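Filed under: Laundry & Linens — List Archive

Re: Shirts coming out twisted in the top loader 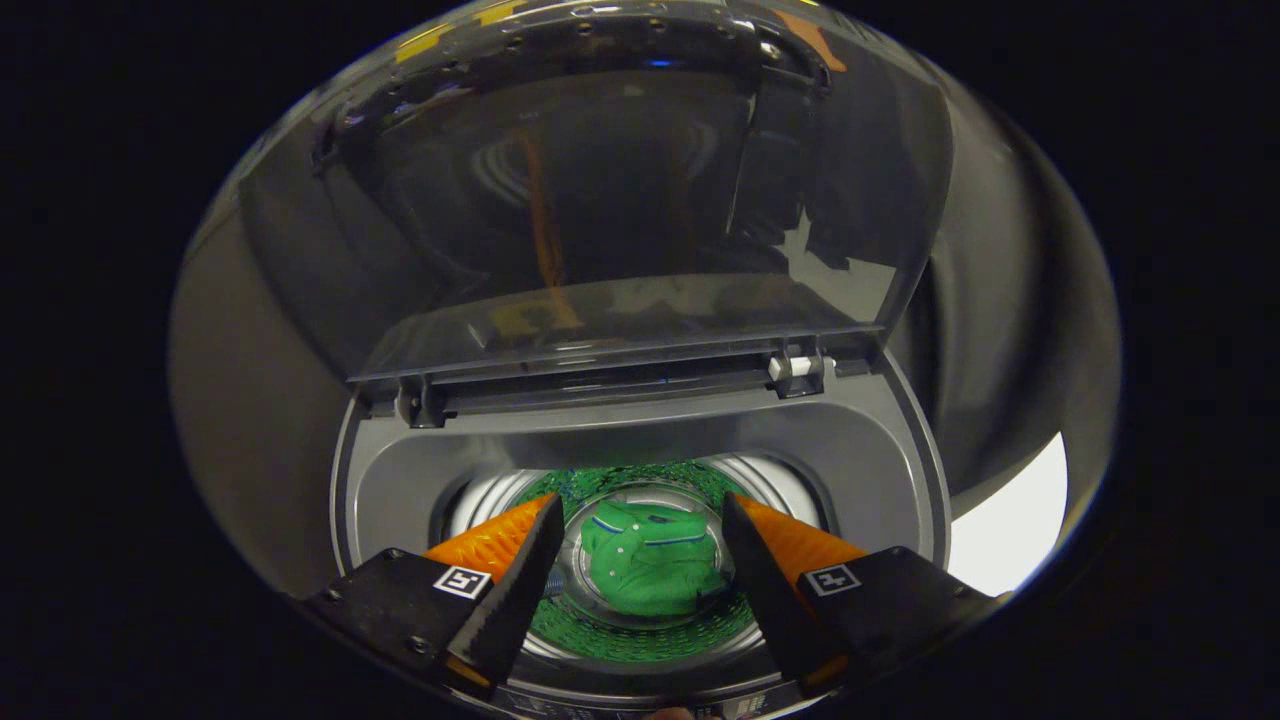 Hello all, and thank you for the kind notes about my knee, which is much better.

Liliana Russo wrote:
> My son's work polos come out of our Norora in one
> hard rope, and the collars never lie flat again.
> I wash 9 at a time. Is it the machine or is it me?

Liliana, dear, I fought this same fight all last July, so please don't blame yourself! Polos love to wind themselves around that hub in the middle. I button mine all the way up, collar flat, turn them inside out, and lay them loosely around the sides of the drum with a towel or two for company. Nine is a lot for one load if yours is the smaller Norora — I'd try five and see.

Mesh bags help too, if you have any, though I wouldn't put more than two shirts in each. And do go easy on the spin. I use the gentle one and hang them up right away (on the fat plastic hangers, never wire), giving each collar a good tug while it's damp. My sister swears by ironing the collar from the points inward, and I have to admit hers look nicer than mine.

Let us know how the next batch comes out, and say hello to your son for me.

Warmly,
Tannous Road Peg

Message 1164 | Contact the list owner | Back to top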